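Lunch club moves to the Stanlow Room from December

The Wosembridge lunch club will move to the Stanlow Room from the first week of December. The old hall kitchen failed its electrical check in the summer and the repairs will not be finished before spring. The club has been running on sandwiches and soup from flasks since then, and numbers have dropped as the weather turned.

The new room is on the ground floor, behind the library, with a ramp from the car park. It has a proper cooker, two sinks and a serving hatch. The parish council has agreed a grant of £2,000 towards the first year, which covers the hire of the room and part of the food bill. The rest will come from the charge for the meal, which stays at £4 for a main course, pudding and a cup of tea.
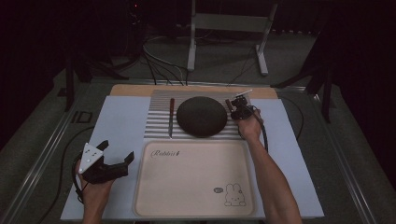 Rabbit tray, dark disc and knife.

Kerttu Lindqvist will be cooking. Many readers will know her from the school kitchen, where she worked until last year. She plans to keep the menu short, with one meat dish and one without, and to change it every week. The first meal will be chicken and leek pie or a bean casserole, followed by apple crumble. Anyone with an allergy should tell her when they book, as she shops two days ahead and can't easily change a dish on the morning.

She has also asked us to say that portions can be small or large. A good deal of food was thrown away at the old hall — mostly potatoes — and she would like people to ask for what they will eat. Seconds will be offered once everyone has been served. Anything left over can be taken home if you bring a tub with a lid.

Transport is the part we are still working on. The Schouten minibus will pick up from the almshouses and from the bus shelter on Mill Lane, but it can take only nine passengers and the first two weeks are already full. If you have a car and could bring a neighbour, please leave your name at the library desk. Petrol money can be claimed back. 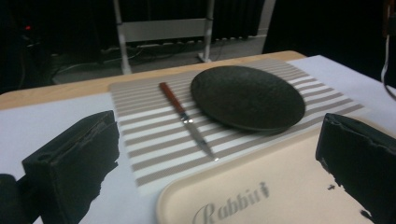
Drivers should use the lower car park, as the upper one is kept for library staff until the middle of the afternoon. There is a dropping-off point beside the ramp where you can stop for ten minutes. Please don't wait in the turning circle, as the refuse lorry needs it on lunch club days.

Booking will be by telephone or on a paper form, which you can hand in at the library or the post office. Several members asked whether they would have to book through the Plandix website. You won't. The website is there for those who prefer it, and the same places are offered whichever way you book. Bookings close at noon two days before the meal. If you have booked and can't come, please ring so that the place can go to someone on the waiting list.
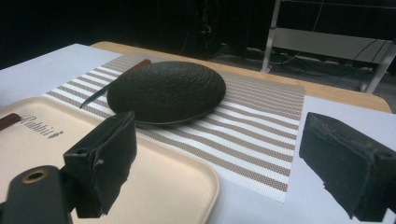 The tables in the Stanlow Room are shared with other groups and have to be left as we find them. We will cover them for each lunch and clear everything away afterwards, and we need two more people to help with this. Members have asked for something nicer than bare paper to eat off, and a striped placemat under a round black plate makes a perfectly good setting, so we would be glad of any placemats you no longer use. They don't need to match. Plain white plates are still wanted too, as the old hall's set is down to a few odd ones and the new kitchen doesn't come with any. Please wash things before you bring them and leave them in the box by the library door.

Doors open at a quarter to twelve and lunch is served at half past. The room has to be clear by three. Coats can be hung in the corridor, and there is space for walking frames along the wall near the hatch.

Forms are available from 28/10/2025.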